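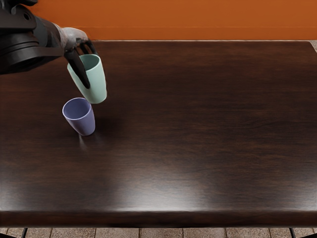

Section 3. Cup stacking at the break room table

This section is for the staff of Wunmont who work the table together with the Flomiritz arm. Before this month the late shift stacked the cups by hand. Now the arm does the stacking, and your work is to prepare the table, watch the first cycle and take the finished stacks away.

Please read all steps one time before you begin.

3.1 Before the start

1. Log in at the panel with your own code. Do not use the code of a colleague, also not for a short time.

2. Clear the table. Bags, phones and papers must go to the shelf.

3. Check each cup for cracks at the rim. Put a cracked cup in the gray bin.

4. Place two cups upright on the table, with the open side up. Leave a gap between them so that the fingers can go down on each side of a cup. The color is free – a lavender cup and a mint-green cup can go in one stack.

Note: The table top is glossy. If the panel shows "cup not found", turn down the ceiling light and press Search again.

5. Step back behind the yellow line and press Start. The hand comes in over the table with open fingers and goes to the cups. 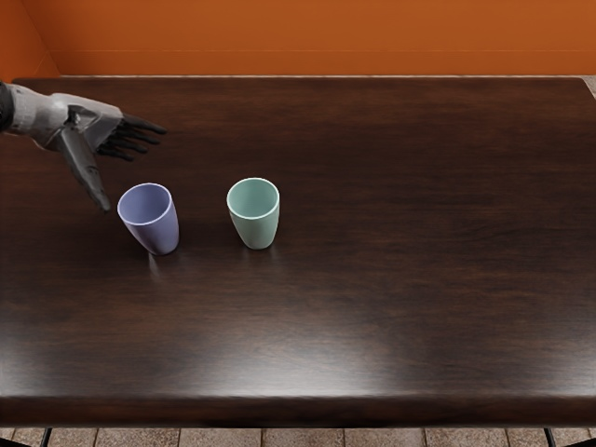

3.2 During the cycle

1. Watch the first cycle of your shift from beginning to end. After this you may do other work in the room.

2. If a cup falls, press Pause and wait until the green lamp is on. Then pick up the cup and put it back upright.

3. If the same cup falls again, take it out and write it in the log.

Caution: Never reach under the hand while it holds a cup. Pause stops the movement, but the fingers stay closed.

3.3 What changes in your shift

The number of persons in the late shift stays the same. The time which was used for stacking is now for the supply round, and this round begins at 9 in the evening. Wai-kit Chow makes the new plan and hangs it at the door each Monday.

You are allowed to stop the arm at any moment – you do not need to ask first. A stop is not counted against you. Write the reason in the log, and Baiba Kairys will read it before the next shift.

If you did not have the training yet, do not start the arm alone. Ask Li-hua Tu for a place in the next group.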